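그리퍼 비교표 좀 그만 만들자

또 비교표가 돌았다. 파지력, 스트로크, 무게, 개폐 속도, 통신 방식, 가격. 칸마다 숫자. 맨 오른쪽에 별점. 메일 제목은 '참고용'인데 다음 회의에서는 다들 그 표를 띄워 놓고 이야기한다. 참고용이 결론이 되는 데 한나절 걸렸다.

급하게 쓴다. 점심 전에 올리고 오후에 다시 돌려야 할 게 있어서. 오타는 나중에 고침.

하고 싶은 말은 하나다. 그리퍼를 고를 때 사양표부터 보지 말고, 제일 귀찮은 자리에 제일 귀찮은 물건을 놓고 시뮬레이션부터 돌리자. 팔까지 붙여서. 손목 카메라까지 켜고. 그리퍼 혼자 허공에 띄워 놓고 집게질시키는 건 비교로 안 쳤으면 한다.

배경 조금. 우리는 Muvamum이라는 이름으로 집 안 물건 집기 과제를 돌리고 있다. 시뮬레이터 쪽 장면 묶음은 Walano. 후보로 올라온 그리퍼가 Zacharopoulos 평행형, 그리고 Grirkora 링크형. 둘 다 표로만 보면 합격이다. 어느 쪽을 사도 혼날 일 없는 숫자들. 그게 문제였다. 표가 가르쳐 주는 게 없는데 표를 보고 정하려고 하니까 회의가 자꾸 가격 얘기로 간다. 가격 얘기 나쁘다는 거 아니고. 가격이 유일하게 차이 나는 칸이면 그 표는 가격표다.

그래서 여섯 주 동안 돌렸다. 시도 2,423번, 그중 평행형이 1,216번. 나머지가 링크형. 횟수가 딱 반반이 아닌 건 중간에 장면 하나가 깨져서 다시 채우다가 그렇게 됐다. 별 뜻 없음. 성공률은 여기 안 적는다. 적는 순간 그 숫자만 캡처돼서 돌아다닐 테니까. 지난번에 당했다.

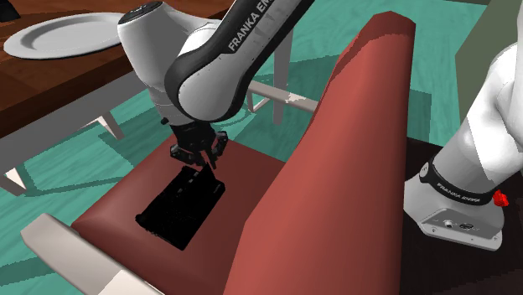 파지력이라는 칸부터 보자. 뭘 쥐었을 때 안 놓치느냐를 재는 숫자인데, 우리 과제에서 실패는 대부분 쥐기 전에 난다. 쥘 수가 없어서 실패한다. 힘이 남아돌아도 손가락이 물건 옆으로 못 들어가면 그 힘은 쓸 데가 없다. 납작한 물건이 특히 그렇다. 의자 방석 위에 얇고 검은 판 하나 눕혀 놓는 것, 이게 회의실에서는 제일 쉬운 과제처럼 들린다. 무겁지도 않고 미끄럽지도 않고. 그런데 손가락 끝이 내려갈 깊이가 판 두께밖에 없고, 조금 더 내리면 방석을 누르고, 덜 내리면 윗면만 긁는다. 게다가 빨간 팔걸이가 바로 옆에 높게 서 있어서 손을 눕혀 들어가려는 각도가 거의 남지 않는다. 위에서 수직으로. 선택지가 그거 하나면 비교할 건 파지력 말고 손가락 끝의 두께와 손목이 그 높이에서 얼마나 반듯이 서느냐다. 표에 그런 칸 없다.

그럼 칸을 하나 더 만들면 되지 않느냐. 이런 말 꼭 나온다. '손가락 끝 두께' 칸을 만들자고. 만들어 봤다. 소용없었다. 얇은 쪽이 이기는 물건이 있고 얇아서 지는 물건이 있어서, 물건을 안 정하면 어느 쪽이 좋은 숫자인지조차 모른다. 두께라는 칸은 물건이랑 자리랑 같이 적혀야 의미가 있다. 그렇게 적기 시작하면 표가 아니라 장면 목록이 된다. 그래서 그냥 장면을 돌리자는 거다.

장면 만드는 게 귀찮다는 거 안다. 나도 귀찮다. 의자 하나 넣으면 충돌 형상 손봐야 하고, 방석은 또 딱딱하게 둘지 물렁하게 둘지 정해야 하고, 정하고 나면 누가 와서 왜 그렇게 정했냐고 묻는다. 우리는 방석을 딱딱하게 뒀다. 틀린 선택일 수 있음. 물렁하게 두면 손가락이 조금 파고들어서 납작한 물건 집기가 쉬워질 거고, 그건 두 그리퍼 다 마찬가지일 거라고 봤다. 검증은 안 했다. 할 시간이 없었고, 하게 되면 따로 쓰겠다.

다음. 팔.

그리퍼 비교에서 팔을 빼는 습관. 이게 두 번째로 마음에 안 든다. '팔은 똑같으니까 상수로 두고'라고들 하는데, 팔은 똑같아도 팔이 서는 자세가 똑같지 않다. 손이 조금만 길어져도 손목이 그만큼 위로 올라가고, 손목이 올라가면 팔꿈치가 다른 데로 가고, 팔꿈치가 간 그 자리에 가구가 있을 수 있다. 받침대 바로 앞에 의자가 붙은 배치에서는 특히. 팔이 멀리 뻗을 때보다 가까운 데로 접혀 내려올 때가 훨씬 골치 아프다. 뻗는 건 닿느냐 안 닿느냐로 끝나는데 접히는 건 관절 한계랑 자기 몸이랑 등받이를 한꺼번에 피해야 된다.

우리 로그에서 경로 계획이 포기한 경우를 따로 모아 봤더니 이게 그리퍼별로 갈렸다. 똑같은 물건, 똑같은 자리인데 한쪽은 길이 나오고 한쪽은 안 나온다. 손에 든 게 다르니까. 그런데 그걸 '그리퍼 성능'으로 적어도 되느냐 하면 또 애매하다. 받침대를 옆으로 옮기면 순위가 바뀔 테니까. 나는 적어야 한다고 본다. 우리 받침대는 안 옮길 거니까. 사는 사람 입장에서는 자기 집 배치에서의 순위가 순위다. 남의 실험실 배치에서 일등 한 거 사다가 우리 의자 옆에 세워 놓고 왜 안 되냐고 할 거면 처음부터 비교를 왜 하나.

계획 시간도 그렇다. 한 번에 최대 200번까지 재시도하게 걸어 뒀는데, 처음엔 그 숫자를 별생각 없이 넣었다. 그런데 재시도를 많이 허용할수록 두 그리퍼 차이가 줄어든다. 당연하다. 오래 찾으면 웬만한 길은 나오니까. 그러면 '차이 없음'이라고 보고서에 쓰게 되고, 현장에서는 사람이 옆에 서서 팔이 생각하는 걸 한참 기다린다. 재시도 한도는 비교 결과에 꼭 같이 적자. 이건 진짜 부탁이다. 남이 낸 비교 읽을 때 이 숫자 없으면 나는 이제 그냥 닫는다.

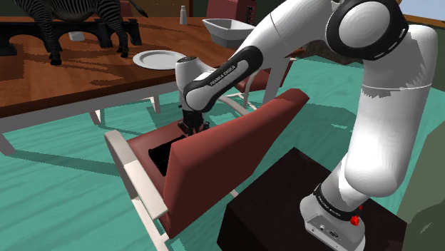 초안을 먼저 읽은 분이 댓글로, 그렇게 배치에 묶인 비교라면 배치가 바뀌는 순간 쓰레기가 되는 것 아니냐, 사양표는 그래도 어디서나 통하지 않느냐고 물었다. 의자 하나 옮길 때마다 2,423번을 다시 돌릴 거냐고도.

맞는 말이라 좀 길게 답한다.

어디서나 통한다는 게 사양표의 장점인 건 인정. 무게 칸은 믿는다. 가반하중 계산할 때 그거 없으면 시작도 못 한다. 최대 벌림도 믿는다. 물건이 벌림보다 크면 돌려 볼 것도 없이 탈락이고, 그런 걸 걸러내는 데는 표가 제일 빠르다. 내가 표를 버리자고 한 것처럼 읽혔으면 제목 탓이다. 제목은 안 고칠 거다.

하지만 후보가 둘 남았고 둘 다 모든 칸을 통과했다, 이 다음부터 표는 할 말이 없다. 할 말이 없는 애한테 자꾸 물어보니까 별점 같은 게 생긴다. 별점 누가 매겼는지 아는 사람 있나. 나도 모른다. 문서 이력 보니까 세 번 바뀌었고 이유는 안 적혀 있다.

다시 돌릴 거냐. 돌린다. 전부는 아니고. 의자가 옮겨지면 의자 근처만. 장면 파일이 쪼개져 있으면 어렵지 않다. 여기서 Walano 칭찬 한 번. 가구 단위로 끼웠다 뺐다 되는 건 편하다. 불평도 한 번. 가구를 빼면 조명 설정이 같이 초기화되는 버그, 아직도 안 고쳐졌다. 이거 모르고 하룻밤 날렸다. 카메라 비교하던 날이었는데 밝기가 중간에 바뀐 줄도 모르고 한쪽 그리퍼가 물체 인식에 유리하다고 쓸 뻔했다. 보고서 제목까지 써 놨었다.

카메라 얘기 나온 김에. 여기가 제일 하고 싶었던 얘긴데 시간이 얼마 없네.

고정 카메라로 보면 모든 그리퍼가 근사하다. 멀리서 팔 전체가 보이고, 식탁이 보이고, 의자가 보이고, 손은 화면에서 조그맣다. 내려가서 집고 올라온다. 발표 영상은 다 이 각도다. 그런데 정책이 실제로 받아먹는 건 손목 쪽 화면이고, 손목 화면에서는 손가락과 링크가 자리를 엄청 차지한다. 그리퍼를 바꾸면 집는 힘만 바뀌는 게 아니고 눈앞에 뭐가 가로막고 있느냐가 바뀐다. 그리퍼 고르는 건 카메라 화각 일부를 고르는 일이기도 하다. 이걸 기구팀이랑 비전팀이 따로 회의하니까 계속 샌다. 기구팀은 가림을 모르고 비전팀은 이미 주문 들어간 다음에 안다.

평행형은 대체로 가림이 얌전하다. 손가락이 위아래로 곧고 옆으로 벌어지는 구조물이 적다. 링크형은 벌릴 때 링크가 바깥으로 퍼져서 화면 아래쪽을 크게 먹는다. 문제는 그 가림이 개폐 정도에 따라 모양이 변한다는 것. 고정된 가림이면 마스크 하나 씌우고 잊으면 된다. 변하는 가림은 마스크도 같이 변해야 하고, 관절값이랑 화면 사이에 지연이 조금만 있어도 마스크가 어긋나서 손가락 테두리가 물체로 잡힌다. 우리도 그걸로 며칠 갔다. 손가락을 물체로 착각하고 자기 손가락을 집으러 가는 팔, 본 사람은 안다.

색도 있다. 검은 그리퍼로 검은 물건. 진짜 싫다. 납작하고 검은 물건 앞에 검은 손가락이 겹치면 경계가 없다. 깊이 채널이 있으면 좀 낫지만 얇은 물건은 깊이로도 바닥이랑 별 차이가 안 난다. 손가락 패드만이라도 밝은 색이었으면 좋겠다는 게 개인적인 희망사항인데, 비교표에 '색' 칸 넣자고 했다가 웃음을 샀다. 웃을 일인가? 우리 과제에 검은 물건이 얼마나 많은데. 리모컨, 충전기, 화면 꺼진 태블릿. 집 안에서 바닥이나 소파에 굴러다니는 건 죄다 까맣다.

그리고 가까이 갔을 때. 손목 카메라가 물체에 바짝 붙으면 화면이 온통 면 몇 개로만 차 버린다. 큼직한 빨간 면, 까만 면 하나, 손가락 둘. 거기서 '어디까지 내려갔지'를 알아내야 되는데 기준이 될 만한 배경이 거의 안 남는다. 물체 표면에 글자라도 조금 있으면 그게 기준점 노릇을 한다. 흐릿한 회색 SONY 네 글자라도. 글자 있는 면이랑 없는 면을 번갈아 넣어 보는 건 누구든 해 볼 만하다. 우리는 본격적으로는 못 했고 맛만 봤다.
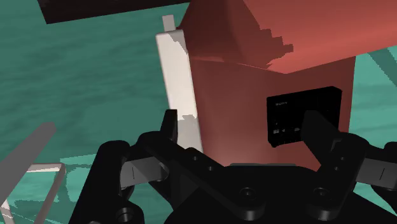

메신저로 온 다른 의견은 좀 더 셌다. 가림이니 색이니 하는 건 학습 데이터를 더 넣으면 해결될 문제고, 하드웨어 선택 기준에 정책의 약점을 섞으면 나중에 정책이 좋아졌을 때 엉뚱한 하드웨어만 남는다는 것이다.

이건 반은 동의한다. 정책은 매주 바뀌고 그리퍼는 한번 달면 잘 안 바뀐다. 오래 가는 걸 고를 때 금방 바뀌는 것의 사정을 봐주면 안 된다는 논리, 이해함. 나도 예전에 똑같은 말을 했던 것 같다.

그런데 '데이터 더 넣으면'의 그 데이터를 누가 만드나. 그리퍼가 달린 팔이 만든다. 가림이 심한 손으로 모은 데이터에는 가려진 화면이 잔뜩 들어 있다. 안 보이는 걸 더 모은다고 보이게 되진 않는다. 카메라를 하나 더 달면 되겠지. 그러면 그 카메라 값이랑 브라켓이랑 케이블이랑 캘리브레이션이 전부 그 그리퍼의 비용이다. 비교표 가격 칸에 그게 들어가 있나. 없다. 싼 그리퍼에 카메라 두 대랑 비싼 그리퍼에 카메라 한 대를 놓고 비교해야 되는데 표는 그리퍼만 따로 떼서 싸다고 적어 놨다.

그리고 정책이 좋아지는 걸 기다릴 수 있는 팀이 있고 없는 팀이 있다. 우리는 없다. 7월이면 시연이다. 이 사정을 기준에 넣으면 안 된다고 하면, 글쎄, 사정 없는 기준이라는 걸 나는 본 적이 없다.

제어기 쪽도 짧게. 힘 제어냐 위치 제어냐로 싸우는 거. 납작한 물건에서는 위치 제어만으로 가면 바닥 높이 오차가 그대로 실패가 된다. 시뮬레이션에서는 방석 높이를 정확히 아니까 잘되는 척을 한다. 그래서 우리는 높이에 일부러 잡음을 넣었다. 넣자마자 두 그리퍼 다 성적이 떨어졌고, 떨어지는 폭이 달랐다. 나는 잡음 없을 때의 순위보다 이 폭을 믿는다. 이것도 표에는 없고. 표 만드는 분들께 감정 있는 거 아님. 있나. 조금 있나 보다.

시뮬레이션을 너무 믿는 거 아니냐는 말도 나올 텐데. 안 믿는다. 마찰은 특히 안 믿음. 쥐고 나서 미끄러지느냐는 실물로 해야 되고 시뮬레이션 결과를 근거로 쓰면 안 된다. 링크형 손가락 끝이 물건에 맞춰 살짝 돌아가는 움직임도 접촉 모델에 따라 딴판으로 나온다. 내가 시뮬레이션에서 가져오자는 건 훨씬 시시한 것들이다. 손이 들어가나. 팔이 안 부딪히나. 카메라에 물건이 보이나. 이 셋은 기하 문제라서 모델만 제대로면 꽤 맞는다. 시시한데 여기서 제일 많이 떨어진다. 실물 사 놓고 여기서 떨어지면 그거야말로 돈 아깝다.

덤으로, 장면을 돌리면 싸움이 짧아진다. 표 앞에서는 다들 자기 경험을 얘기한다. 예전 직장에서 써 봤는데, 어느 전시회에서 봤는데. 장면 앞에서는 손가락으로 화면을 가리키게 된다. 저기 걸리네. 각도 바꿔 봐. 안 되네. 회의록에 적을 것도 생기고.

그래서 Zacharopoulos냐 Grirkora냐. 묻는 사람 많을 텐데 안 정해졌다. 지금 내 마음은 평행형 쪽으로 좀 기울었고 이유는 전적으로 납작한 물건 때문이다. 과제 목록에서 납작한 게 빠지면 바로 뒤집힐 정도로만 기울어 있다. 상자처럼 큼직한 물건은 링크형이 벌려서 감싸는 쪽이 편했고, 그 대신 벌린 채로 의자 팔걸이 사이에 넣는 게 일이었다. 컵 같은 건 둘 다 잘함. 컵은 비교 과제에서 빼도 된다고 본다. 다들 컵부터 하는데, 둘 다 잘하는 걸 백 번 돌려 봐야 백 번 잘한다는 것만 안다.

장면 파일은 정리되는 대로 공유 폴더에 넣겠다. 파일명이 지금 엉망이라. '의자_최종', '의자_최종_진짜' 이런 상태. 재시도 한도랑 방석 강성, 높이 잡음 설정은 파일 안에 주석으로 적어 뒀으니 바꿔서 돌린 사람은 바꾼 값도 꼭 같이 올려 주면 좋겟다. 조명 버그 조심하고. 가구 뺀 다음에는 조명 다시 불러오기, 저장, 그다음에 실행. 순서 바꾸면 또 날아간다.

물렁한 방석 버전은 오늘 밤에 걸어 놓고 퇴근할 생각이다. 결과 나오면 밑에 댓글로 단다.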